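The Drawer Problem

Can a machine tidy a desk yet? A small company is spending its year finding out.

By Khairul Yusof

Brayan Salazar has emptied the same desk drawer more times than he cares to remember. He takes a marker out, puts it back, closes the drawer and opens it again. On a good day he gets through 100 rounds before lunch.

Salazar works for Senetov, a company that wants to sell a household robot called Husto. The robot can already carry a laundry bag down a hallway and wipe a flat counter. It can load a dishwasher if the plates are all the same size. Drawers are another matter.

"People think the hard part is the walking," says Segundo Cárdenas, who runs the training program. "Walking is mostly fine. Ask it to get a pencil out of a drawer and you will be there all afternoon."

A drawer has to be pulled straight or it sticks. Its sides block the hand. A pencil lies almost flat against the bottom, and a card standing on its edge falls over at the first touch. A person deals with all of this by feel. Husto has very little feel, so it depends on examples, and the examples come from people like Salazar, working with a hand-held gripper and cubes printed with square black patterns that let software follow the movement of each hand.

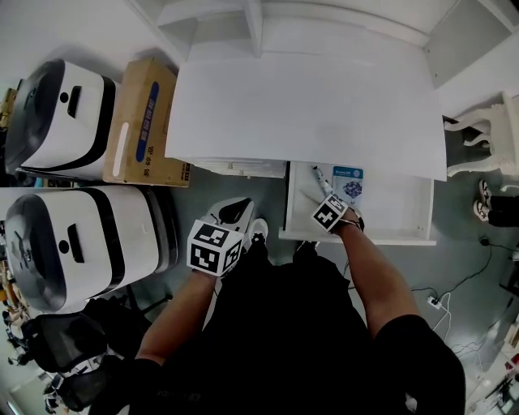 5 min read

The desk work is one of 24 chores on the company's list. Others include folding a towel, hanging a jacket, sorting cutlery and putting groceries on a low shelf. By November the team had recorded 1,129 usable runs of the drawer chore alone. Cárdenas would like several times that many, with different drawers, different handles and worse lighting.

The results so far are mixed. When I visited, Husto opened a drawer on its first try and lifted out a thick marker without trouble. It then spent almost two minutes on a pencil. It pinched, missed, moved over a little and pinched again. Jhosep Ayala, the engineer watching it, let it go on until the arm stopped by itself.

"It sees the pencil," Ayala said. "It's the last quarter inch that goes wrong."

Shop floors are further along, partly for the reason that a shop floor can be changed to suit the machine. Eusebio Chambi manages packing at Pacheco, a parts supplier that leased 2 arms last year. They move small cartons from a belt to a rack, and they do it through the night shift. Chambi had the rack rebuilt and the belt slowed before they arrived. He also stopped using one type of carton, a glossy one that the arms kept dropping.

He is happy with the deal, though he has not cut anyone from the crew. The arms cannot handle returns, which come in torn bags and reused boxes. "Returns are like somebody's kitchen," he says. "You never know what's in there."

Fimico, a smaller rival to Senetov, has given up on general housework for now and builds a machine that only folds shirts. It needs each shirt laid out by a person first. I timed myself against it with a pile of my own shirts and finished well ahead, with worse creases.

Cárdenas does not think a single-chore machine is the answer for most homes, where floor space is short. He expects Husto to go first to small offices and care homes, where a staff member can step in when it gets stuck. He would not give me a price or a date.

I asked Salazar whether he would want one at home. He thought about it and said he would take one for the dishes. The drawers he could manage himself. Then he went back to the desk and pulled the drawer open for the next run.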